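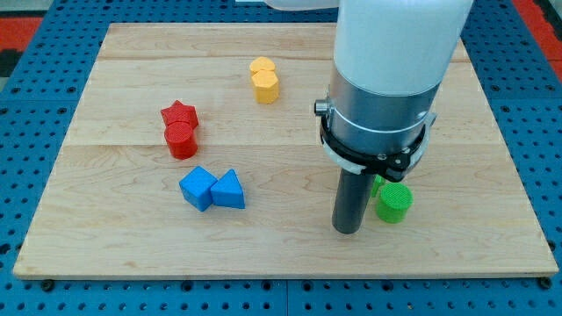 Colored blocks in pairs on a light wooden board.

The Gravura is a manual lever espresso machine made by Castillo, a maker of kitchen equipment based in Hiravport. It is sold mainly for home use and has no pump. Pressure comes from the user, who pulls down a lever connected to a piston in the group head.

Design

The body is cast aluminum with a steel base. Water is heated in a small brass boiler behind the group, and a sight glass on the left side shows the level. The boiler holds 697 milliliters, enough for 4 double shots before it has to be refilled. The machine must be switched off and the pressure released through the steam wand before the cap is opened.

Two baskets are supplied, a single and a double. The portafilter is narrower than the commercial standard, so most tampers made for café machines do not fit.

Production

The first series was limited to 3,000 machines, assembled in Hiravport. Later ones were built at a plant in Mosow, and these can be recognized by the black lever handle — the earlier handle was walnut. Parts for the group are interchangeable between the 2 series, but the heating elements are not.

Maintenance

The piston seals wear with use and are normally replaced once a year. Castillo recommends food-safe silicone grease on the new seals. Descaling depends on local water hardness.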